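Stilness keeps its household machines in a corner of the Ballar parts warehouse, between racking and a table that doubles as a desk. The company wants a robot that can tidy a room, and it has chosen storage as the place to start. Shelves, crates and cloths turn up in homes and on shop floors alike, and the motions needed are much the same.

Flat, rigid goods are the easy part. A crate of known size can be found, gripped and lifted with few errors. Cloth has no fixed outline, and film or bubble wrap upsets depth sensors by passing some light and scattering the rest.
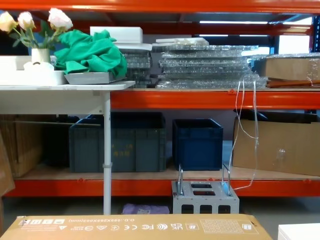 Crates, cartons and wrapped panels on the racking, with a green cloth on the table in front.

Carrying is a separate problem. Small loose items shift when a tub is tilted, and the load no longer sits where the controller expects it. One remedy is to change the tub and leave the hand alone. A rod fixed across the top gives a gripper a single long target.

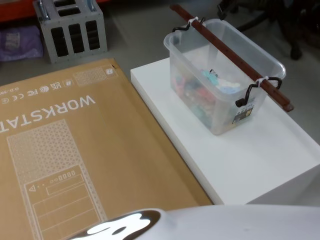

Eun-ji Myung

The Stilness team logged 3,000 attempts at lifting and placing between spring and November. Of the first 400, 40 ended with the load put down in the wrong place. Most of those errors came from the approach, when the arm began from a slightly different position and the planner chose a poor angle.

Speed remains low. A full tidy of one shelf bay takes the machine 505 seconds, and a person does it in under two minutes. Solheim, which supplies the control software, expects to halve the figure by planning the next move during the current one.
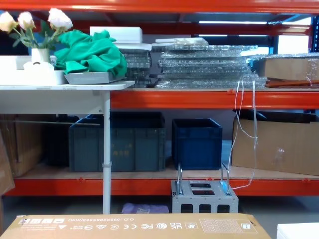
The lower deck holds bins in black, grey-green and blue beside an open carton.

Dark bins on a shaded shelf give poor contrast, so the software falls back on the rim and ignores the body. Overhanging straps are treated as obstacles, and the arm will stop short of them until the path is cleared by hand.
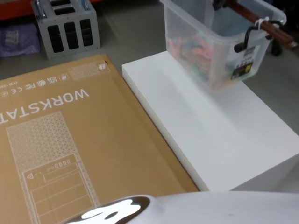 Bevness, reading the same results, objected that a rod tied to a tub proves only that the tub was easy to lift, and asked for the trials to be repeated with ordinary household boxes. Stilness has agreed to run that series next, at the same shelf heights and with the same limits on speed.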